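About Wovance

Wovance tests two-armed robots on household chores and reports how far they get. We do not build arms or sell them. Manufacturers, appliance firms and care providers send us a task and we tell them whether a machine can do it today, under which conditions, and how often a person has to step in.

The company was started by Ľubomír Štěpánek, who had spent his earlier career commissioning packaging lines, and Vojtěch Vrabec, who wrote grasp-planning software. Both had been asked the same thing by customers: if a robot can load a carton every few seconds, why can't it put away the dishes? Our work is a long answer to that question.

What we test

Our kitchen bench is kept deliberately ordinary. It has a dish rack, a mug tree, a drawer, a basket and a toaster oven. The arms work from the back of the table and each carries a two-finger gripper. Dexterous hands exist, but most of our clients will not be buying them, so we measure with the simpler tool.

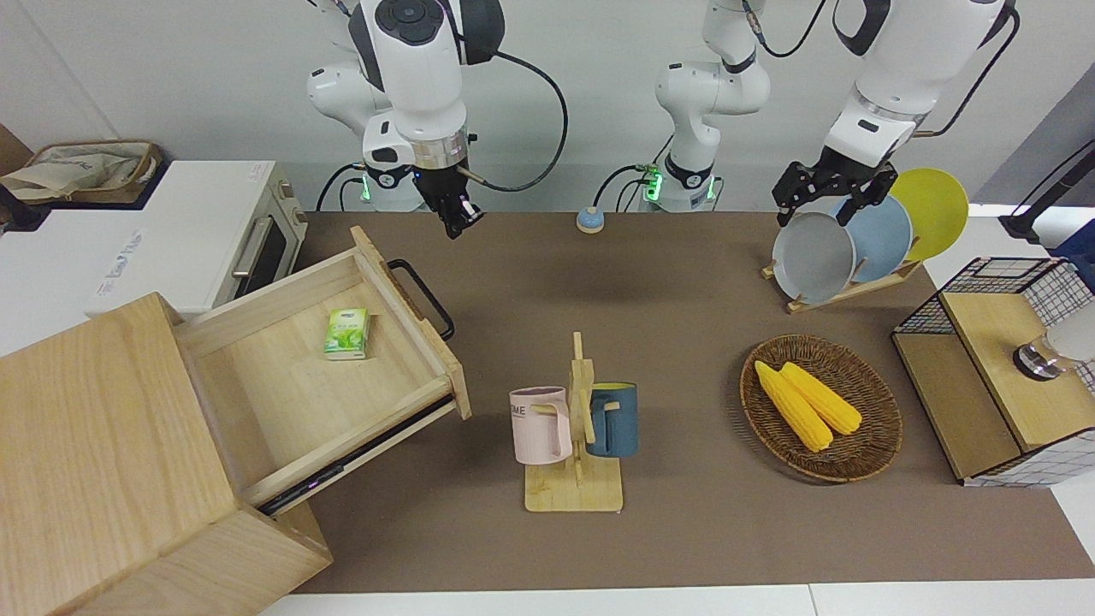 Kitchen bench: left gripper on the rim of the gray plate, right gripper open.

Plates are a useful test object. A plate standing in a rack offers a thin rim, a smooth face and very little clearance from its neighbor. The gripper has to come down square to the rim, close without pushing the plate sideways, and lift along the line of the slot. An error of a few degrees will tilt the plate into the next one. People correct for this by feel. A robot without touch sensing has to get it right from the camera view or detect the mistake and start over.

Our standing plate protocol, called Hájek, runs to 1,000 attempts per configuration. Each attempt is scored as complete, complete with retry, or stopped. A stopped run is one in which an operator intervened for any reason, including caution. We publish the three numbers separately and do not combine them into a single success rate.

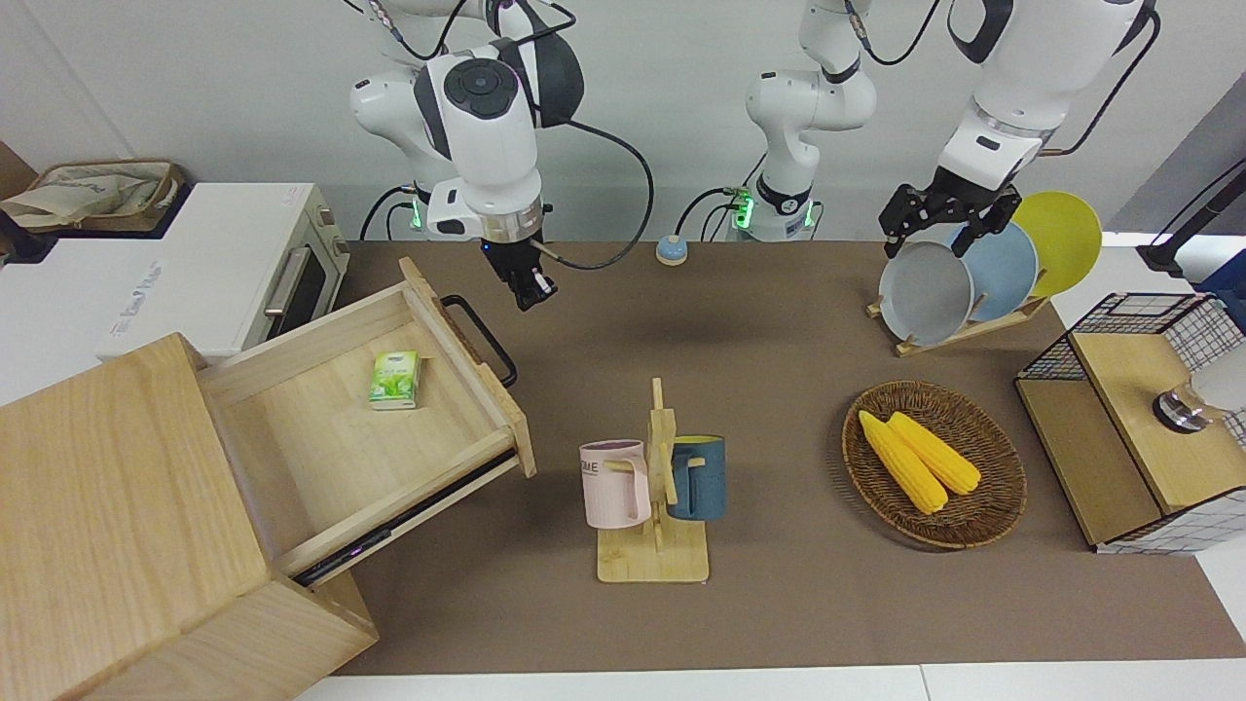

Position matters as much as grip. Many failures are settled before the fingers close: the arm arrives from a direction that leaves the wrist no room, or the second arm is parked where the first one needs to swing. For this reason we log approach paths as well as outcomes. The Rekmont archive now holds 1,831 logged runs with joint data, and clients may request the subset that matches their own hardware.

Can machines do chores yet?

Some of them, in part. Moving a rigid object of known shape from one fixed place to another is within reach of current systems. Drawers are manageable when the handle is rigid and easy to see. Mugs on pegs are harder, as the handle has to clear the peg before the mug can move freely. Cloth, bags and anything that changes shape when touched remain poor. Speed is a separate matter – a chore that a robot finishes correctly may still take far longer than a person would accept at home.

We are also cautious about long sequences. Five steps that each work well on their own do not make a reliable chore, and most of our current effort goes into what happens between the steps.
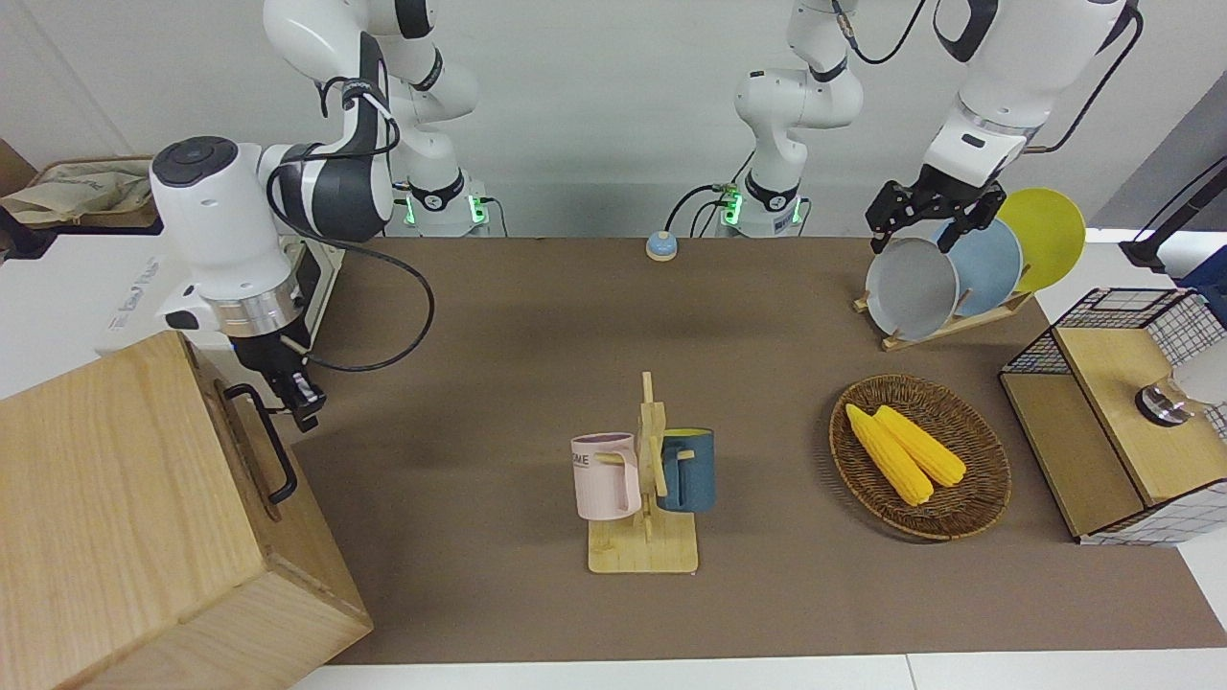 Recovery is the subject of our Zoststead program, begun in December. It looks at whether a system notices that a grasp has missed, and what it does next. Early protocols cover plates and mugs only. Produce and packaged goods will be added when the scoring rules for them are settled.

Who we are

Wovance has a staff of nine. Štěpánek directs testing and signs every report. Vrabec is responsible for software and data. The remaining staff are operators, mechanical technicians and one statistician.

Working with us

Clients supply a task description and, where possible, the objects involved. We reply with a proposed protocol and a list of conditions under which we expect it to fail. Reports belong to the client; the protocols stay public.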